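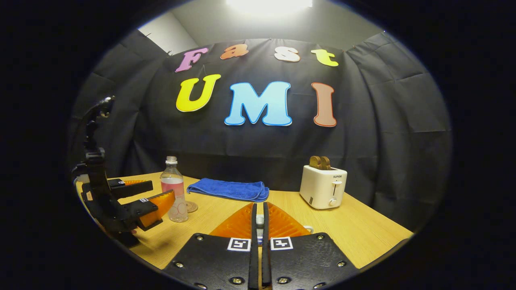

Starting Fandora Over

Sunday, September 13, 2020

I deleted my Fandora save last week. It had 353 hours on it, and I hadn't moved the main quest forward since June. Most of that time went into hauling ore between two towns and selling it, then buying a slightly bigger cart to haul more ore.

The new run has a few rules. No fast travel, no trading for profit, and I have to take whatever companion the game offers first. That turned out to be the healer from the salt village, who I had always skipped. She's weak until level 9 and then she gets a shield spell that covers the whole party. I played this game for years without knowing that.

Walking everywhere is slower but I don't mind it. There's a ruined bridge north of the capital with a camp under it, and the man at the camp sells maps for 20 coins. One of them led to a cave with a decent bow. The other two were junk.

Arif Liyanage asked in the comments whether the inventory patch is worth installing. I think so. The old limit was 300 items and you had to scroll through all of them in the order you picked them up. Now you can sort by weight. It does crash sometimes when you open a chest during a storm, so save first.

I also tried the card game in the taverns. I lost nine hands in a row and gave up. If anyone knows how the blue cards work, please tell me, because the tutorial skips them.

Right now I'm stuck outside the marsh fort. The front gate needs a key I don't have, and the drain on the east side is full of leeches. Gayan says there's a ladder around the back. I'll look for it tonight.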